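## 3. Cups, colour and the afternoon tea round

### 3.1 Setting

The study was carried out in Dorton, a residential home for older people with 60 beds on two floors. The tea round starts at 3 pm on every day of the week, except on Sunday, when families often visit and the kitchen serves tea in the garden room instead. We did not include Sunday in the observations, as the visitors poured for their relatives and the staff had no record of it.

Before the study, the home used white cups with a narrow handle. The nurses told us that many residents left the cup half full, and that some of them did not seem to notice it on the pale tray. Earlier writers on dining in residential care have discussed whether a stronger colour can help a person with weak eyesight to find the cup. Their opinions are divided. Some of them think that colour is important by itself, and others think that the contrast between the cup and the table is what matters. We wanted to look at this question in a normal ward, without changing the daily habits of the home more than necessary. 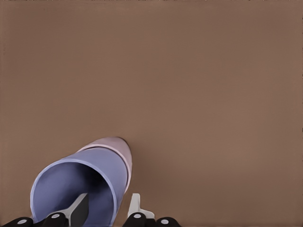
The choice of the cup was discussed with the residents in June. Parvathi Kaimal led these talks in the lounge, in small groups, and wrote down the remarks in the words of the speaker. Several residents disliked any cup that reminded them of a child's cup. One woman said that she had drunk from china all her life and would not stop now. Her view was respected, and she kept her own cup during the whole period. She is not counted among the participants.

Two suppliers, Skorov and Bramance, sent samples. The Skorov cup was heavier and stayed warm longer, but residents with sore wrists complained about it after the second day. The Bramance cup was lighter and the kitchen preferred it, as it fitted the old dishwasher racks. We finally used the Bramance cup for the main period, although this means that weight and colour were changed at the same moment. We return to this weakness in Section 5.

### 3.2 Participants and procedure

We invited residents who drank tea in the dining room on most afternoons and who could lift a cup without help. Sixteen residents agreed to take part. For residents who could not sign by themselves, a family member signed after the resident had also said yes in our presence. If a resident refused the new cup on any day, the old cup was given and the day was marked as missing.

Each resident was observed for five weeks. The observer sat near the serving door and did not speak with the residents during the round. The amount of tea was measured by weight. The kitchen weighed each cup before serving and again after 15 minutes, and the difference was noted on a paper sheet. Milk was added before the first weighing. Sugar was allowed as usual. If tea was spilled, the tray cloth was weighed as well, and this amount was taken away from the result.

The tables in the dining room are dark and have no cloth in the afternoon. This is a favourable condition for a pale cup and perhaps a less favourable one for a cup of deep colour. We asked the home if a light cloth could be used in alternate weeks, but the laundry was already too busy, so the tables stayed as they were.
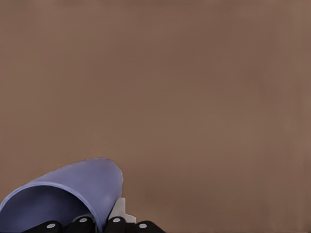
Did the residents drink more only because someone was watching them?

It is possible that this had a small effect in the first week, when several residents greeted the observer and asked what she was writing. For this reason we left the first week out of the analysis. In the later weeks the residents paid little attention to her, and the kitchen staff also reported that the mood of the tea round was as before.

### 3.3 Notes from the staff

The staff were asked to write short remarks at the end of each shift. These remarks were not planned as data, but they helped us to understand some low values. On one afternoon the heating failed, and almost all residents asked for a second cup. On another afternoon the biscuits arrived late and the tea was cold before anybody began. Both days are marked in our tables.

A different kind of remark was about the way a cup is put down. Two care workers wrote that residents with shaking hands often put the cup too near to the edge of the saucer, and that it then fell on its side. They thought that a wider base would be of more help than any colour. Farouk, the head cook, suggested that the saucer should be removed completely. We tried this informally at one table. The residents there accepted it after a few days, but they asked for a spoon rest, and the trial was too short for any conclusion.

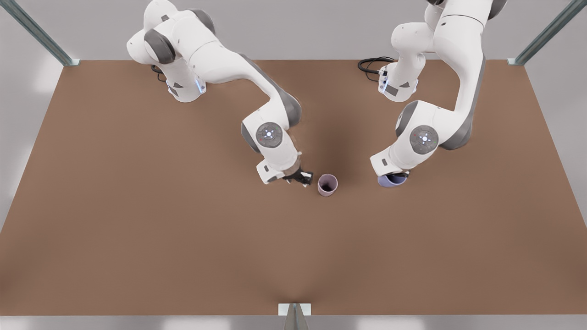
**Figure 1.** Two small cups close together on a brown tabletop, between two white and grey robot arms.

The remarks were sorted by two readers, who worked separately and then compared their lists. Where they did not agree, the remark was placed in both groups. The largest group was about temperature, and the next was about the handle. Remarks on colour were fewer than we had expected, and most of them came from family members who had passed through the dining room on their way out.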